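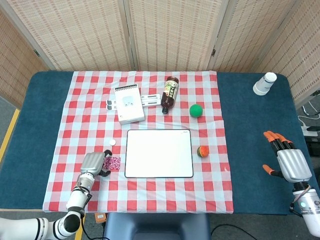
Gingham on top of the teal, odds and ends still out.

A few posts on the table, as I said I'd do them once both cloths were on.

The dark teal one is the under-cloth. It covers the whole top and it has been on since September. I bought it from Merivetti in the sale and it washes at 40 without going pale, which was my main worry with a colour that dark.

The red and white gingham is a Temodau one and it's too short for this table. It stops before the left and right sides, so you get a band of teal at each end. I measured the table and then ordered from memory. I was 13 cm out on the length I wanted, and they don't do a size in between.

I was going to send it back. After two days of having it on I've decided to keep it. The teal bands take the knocks from people leaning in at the ends, and the gingham only needs to cover the part where things get put down.

It's still a bit wrinkled. I ironed it once, on the cotton setting, and then folded it up again to carry it downstairs, so the ironing was wasted. Next time it goes over my arm.

If you're putting one cloth on top of another, the under one wants to be the heavier of the two. I had them the other way round at first and the top one dragged the bottom one with it every time somebody reached across.

Clips don't help in the middle. I tried a strip of that rubbery drawer liner between the two and it does hold, but you can feel it through the gingham when you write. Took it out again.

The divider behind is the folding one I asked about on here in the summer. Tall woven panels, pale tan, with small darker flecks in the weave. Several of you said it would look like a beach bar. I think it's all right.

It came from Kaewsai, second-hand, collected from Elby. The seller had it flat against a garage wall and it needed a proper going over with the brush attachment before it came in the house. The dust gets down into the weave and a cloth only moves it about.

It goes across the back and round both corners, so the table sits in a sort of bay. I wanted it for the draught and to stop small things rolling off the far side and behind the shelving. The draught is better. I haven't tested the rolling.

Someone asked if it stands up by itself. Yes, as long as you leave a bend at the hinges. Fully straight, it goes over. I found that out with the cat in the room and the cat has not forgiven it.

Now the stuff on the table. This was the contents of one drawer, or the part of it I'd decided belonged somewhere else. I tip everything on to the gingham to sort it, as small things show up well enough against the checks if they're one plain colour.

The notepad is staying. White, spiral-bound, lies flat. It's going in the hall for shopping lists, where we currently use the backs of envelopes and then post the envelopes.

Markers next to it, still in the slim white packet. I have bought markers three times this year because I couldn't find the last lot. They're going in the jar by the phone and I'm telling you all so that I remember.

The white board with the thin black edge is the thing I was after in the first place. I wanted it for the fridge rota, and I'd been through nine other places before I tried that drawer.

The brown bottle on its side goes in the cupboard with the others, upright, label to the front. I don't like bottles in drawers. They roll every time you open it and everything else ends up at the back.

Two balls, one bright green, and a smaller orange-red one with green patches that looks like a toy fruit. Both to the toy basket. The basket is full, so something else will have to come out of it. I'm leaving that for another evening.

There's a little white cap as well. I don't know what it's from. I've tried it on the glue, the food colouring and the travel shampoo and it doesn't fit any of them. It can sit in a saucer until the end of the month and then it's going in the bin.

The pink patterned wrapper would be the first to go in most houses. I keep a few of these for lining the little drawers, if the print's nice. This one has a speckled red and white print, so it's on the maybe pile.

For anyone starting on a drawer of their own: don't sort in the drawer. You just push things from the left to the right and feel busy. Get it all on to a cloth, and when you've finished you can pick the cloth up by the corners and shake the crumbs and staples out over the bin.

And do one drawer. I did four in one go last year and had piles on the bed at midnight with nowhere to sleep.

Replying to a few here. The teal is polyester with something in it, I've cut the label out so can't say what. The gingham is cotton. No, neither is wipe-clean. I did have a wipe-clean one before and it stuck to people's arms.

Cost, as three of you have asked: I paid less for the divider than for the two cloths together. Delivery would have doubled it, so it came home on the back seat with one end out of the window.

Yes, I'd buy the gingham again, in the longer size. Leave a bit extra for shrinkage. Mine has only had the one wash so I don't know yet how much it will go.

Next drawer is the one with the batteries in. Might be a while.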